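Getting pet hair and crumbs off a fabric sofa

I vacuumed ours every week for years and it still looked fuzzy. Then my neighbor Ha-rang Yeo lent me a plain rubber dish glove, and wow! Put it on, dampen it a tiny bit, and drag your hand in one direction only. The hair rolls up into little sausages you can pick off (gross, but so satisfying).

Do the back first, then the arms, then the seat – otherwise you'll be doing the seat twice. Take off any throws and clothes before you start and shake them outside.

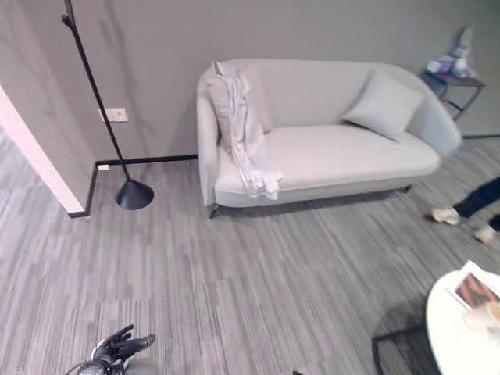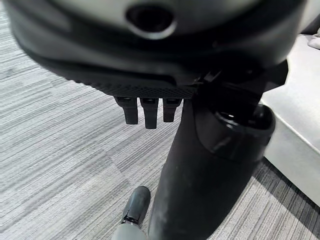
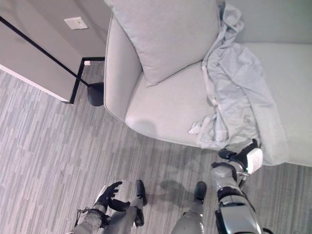
Light gray upholstery in the one just above, with a big cushion at the back. 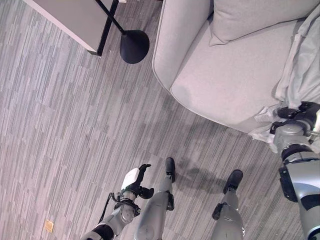 For greasy spots I sprinkle on baking soda, leave it 9 hours or overnight, and vacuum with the brush end. Test a hidden corner first, please – I skipped that on my old Grisska armchair and was left with a pale ring. Velvet is a whole other story, and I'd stick to a soft clothes brush there.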